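Reading Habits in the Kument Dormitory
Project report, 10 May 2021

1. Why we chose this topic

Our group wanted to know if students who live in the Kument dormitory still read books that are not on a course list. The college library keeps loan numbers, but they do not show what people buy, borrow from friends or read on a phone.

2. Method

We gave a paper survey to 17 residents and held longer talks with 4 of them. The survey asked what they had read since July, where they got it and when in the day they read. We left out comics at first and added them after the first talks.

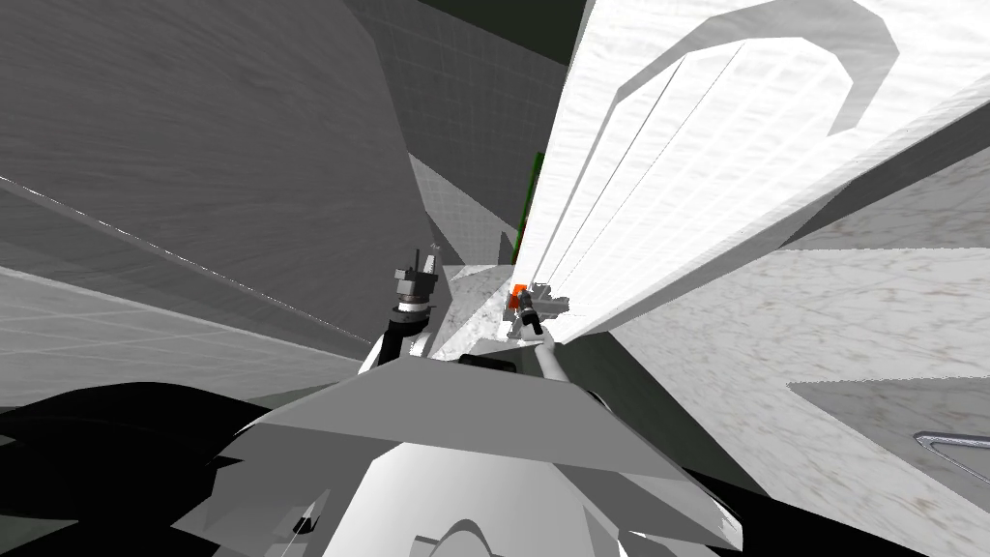
Kolbrún Juhl told us that the survey was unfair to slow readers. One long novel can take her a whole term, and on our form it looks the same as a pamphlet. We added a question about hours per week after that.

3. Results

Most reading was done late at night, in bed. Short novels and crime stories came up the most. Library loans were less common than swaps between roommates. Two residents had read nothing outside class and said they did not miss it. The question about audiobooks was worded badly, so those answers are not used. 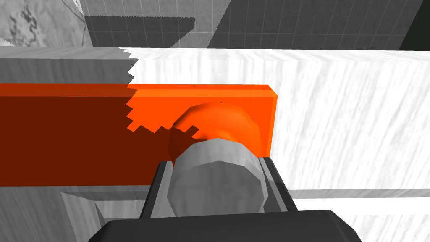 Figure 2. Orange bar with a rounded knob, partly in shadow.

4. Limits

All the answers come from one building. We would like to repeat the survey in the Bivum dormitory, where the rooms are single and swapping may be harder. The blank form is in the appendix.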